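Home | Products | Newsroom | Stockists | Contact

MEDIA RELEASE
October 30, 2021

Ruddock asks why a peg rail needs an app

Small hardware maker Ruddock has put its plain three-peg rail back on sale, and says it has no plans to make it smart, connected or part of a system.

The rail is a length of silver aluminium with grooves running along it and three small pegs standing up from the top. It goes on a wall, or the inside of a cupboard door, or the side of a workbench. Keys, tea towels, dog leads and dust masks hang off it. The company dropped it from the range 17 months ago after being told by more than one retailer that storage customers wanted "solutions".

"We never worked out what that meant," said Temitope Dauda, who runs the Ruddock range. "We went to the trade shows and looked at the solutions. One of them had a light that came on when you took your keys off it. I asked what the light was for and the fellow said it was for awareness. I have been aware of my keys for most of my life."

Ruddock's own try at moving upmarket, a modular hanging range called Claker, did not sell well. Each Claker panel came with 40 fittings in a zip bag and a colour chart. Customers wrote in to ask which fittings they could throw away.

"The answer was most of them," Dauda said. "That's an expensive answer to give people after they've paid."

The new rail keeps the old spacing, with one peg near the middle and the others a quarter of the way in from each end. Buyers will find that a winter coat on every peg is a tight fit. Ruddock has been asked to fix this with a longer rail and may do so, but is not promising anything until it has seen whether those who asked will buy one.

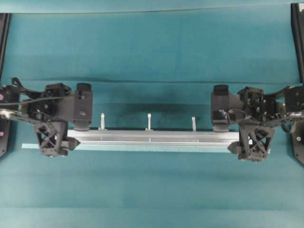

The Ruddock rail and its three pegs, laid out on teal cloth.

The company is also wary of some of the claims now made for storage in general. A rail will not tidy a hallway. It will not save anyone an hour a week, and Ruddock would like to see the working behind any firm's claim that it does. It gives a few things a place to hang, and the rest is up to the household.

The same goes for the word "tool-free". Ruddock tested adhesive mounting on painted plaster at its Vostness workshop and was not happy with it under a wet coat. The rail is sold for fixing with screws, which are in the box. Renters should check with their landlord first.

"People ask for the sticky version and I understand why," Dauda said. "I'd want it too, if I believed in it. Show me one that holds through a damp October and I'll change my mind."

The packaging has been cut back to a cardboard sleeve with eight lines of instructions printed on it. There is no code to scan and no account to set up. Distributor Teltex will supply independent hardware and kitchen stores first, with larger chains to follow if they want it - Ruddock notes that they did not want it last time.

The rail comes in one length and one finish. Spare pegs can be ordered by phone or through a stockist.

Media contact: Temitope Dauda, Ruddock, Vostness workshop. Sample rails are available to reviewers on request, and do not need to be sent back.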